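Zasto Bamboo Sleeping Mat -- Queen
Home > Bedroom > Warm Weather > Mats
In stock, ships from our Akpan warehouse
Sizes: Twin, Full, Queen, King
Item ZB-225

I've been selling bedding out of the same storefront for a good while now, and the Zasto mat is the one thing I end up talking about at parties. I know, it's a mat. But if you sleep hot the way I sleep hot, you've probably bought the gel pillow and the cooling sheets and the little fan that clips to the headboard, and you're still flipping the pillow over at two in the morning. I did all of that before my mother-in-law handed me an old bamboo mat rolled up in a bath towel and told me to quit complaining.

So that's how we started carrying them! The first few we brought in were from a maker called Rotell, and they were fine, but the edges frayed and I got tired of taking them back. Zasto's edging has held up much better for us. It's a cotton binding, double stitched, folded over the slat ends so nothing pokes you in the calf.

What it is

A flat woven mat made of narrow bamboo slats, laid right on top of your fitted sheet (or under it, more on that below). The Queen weighs a little over nine pounds and rolls up to the size of a yoga mat that's been eating well. It bends side to side but stays stiff the long way, so don't try to fold it like a blanket. Roll it in the direction of the weave and it goes easy.

The slats are sanded on both faces and rounded at the corners. Brand new, it smells a bit like a hay barn. I like that smell, my husband doesn't, and either way it's gone in a week or so with a window open.

Does it really feel cooler?

Yes, for me it does, and the first night is kind of a shock. Bamboo doesn't hang on to your body heat the way foam does, and the little gaps let air move underneath you. It won't fix a bedroom that's 90 degrees with the windows shut. What it does is take away that swampy feeling under your back.

It's firm, though. If you've got a plush mattress and you love sinking into it, you'll feel the mat flatten that out some. Side sleepers, give it three or four nights before you decide. I put a thin cotton sheet over mine and that's been my setup every summer since -- you lose a touch of the coolness and you gain a lot of comfort on the hips.

Color and pattern

Every mat comes out a bit different. Bamboo varies from stalk to stalk, and you should expect a mix of lighter and darker slats. If you need an exact match for a guest room with two twins, put a note on your order and we'll pull two from the same batch if we have them. We can't promise it, but we do try.

People ask if dark clothes or bedding will rub off on it. I've had new jeans leave a faint blue smudge, and it wiped off with a damp rag. Laundry day piles up on mine all the time and it's no worse for it.
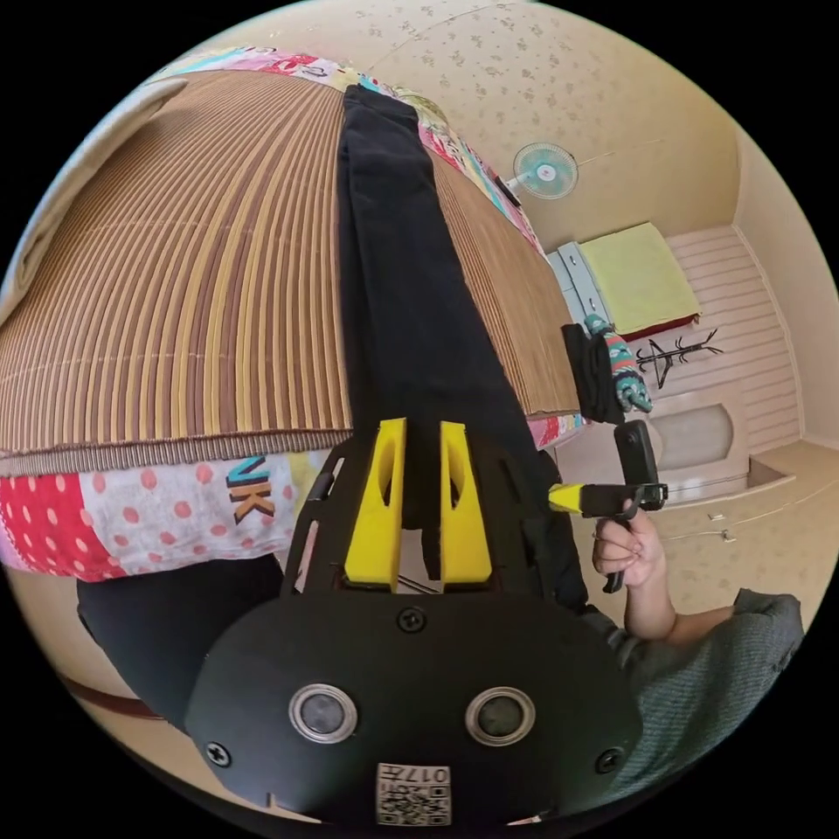 Kamonchanok Boonchu wrote in to say she grew up sleeping on one of these and that I'm far too gentle with mine. Her family wiped theirs down with hot water and a splash of vinegar at the start of the season, stood it against a wall in the shade, and had it back on the bed by evening. She also says the pillow mat matters more than the bed mat, and that we're silly not to sell them as a set.

Well, now we do! The pillow mat is in the drop-down, and it's 15 percent off when you add it to any bed size. Thank you, Kamonchanok. I tried the vinegar too, and it took care of a musty patch I'd been ignoring near the foot end.

Cleaning and storage

Damp cloth, wrung out well, wiping along the slats. Don't soak it, don't put it in the washer (somebody tried), and keep it out of strong direct sun for long stretches or it gets brittle. When the nights turn cool in September, I wipe mine, let it dry all the way through, and roll it up in an old flat sheet. Under the bed is fine. A damp basement is not.

If you'd like a proper bag, the Sollumach storage sleeve fits every size up to Queen. It's canvas with a drawstring. For the King you'll need the long one, and that's on back order right now.

The details

Twin: 38 x 74 inches
Full: 53 x 74 inches
Queen: 59 x 78 inches
King: 74 x 78 inches
Slats: bamboo, sanded both sides
Edging: cotton, tan or dark brown
Backing: none on the standard mat, thin mesh on the Plus
Price: $80 Twin, $95 Full, $110 Queen, $135 King
Pillow mat: $46 for two

Yes, the mats are cut a little smaller than the mattress. That's on purpose, so the edge doesn't hang over and crack when you sit down to put your socks on.

Shipping and returns

Flat rate in the lower 48, and orders over $225 ship free. You've got 30 days to try it, and you can sleep on it, we expect you to. Just send it back rolled, not folded, in the tube it came in. Aldo Marras handles returns and he'll email you a label, usually the same day if you write before noon.

Plus version with the mesh backing is coming back in the Full and Queen only. Join the waiting list at the bottom of the page and we'll send you one email when it lands.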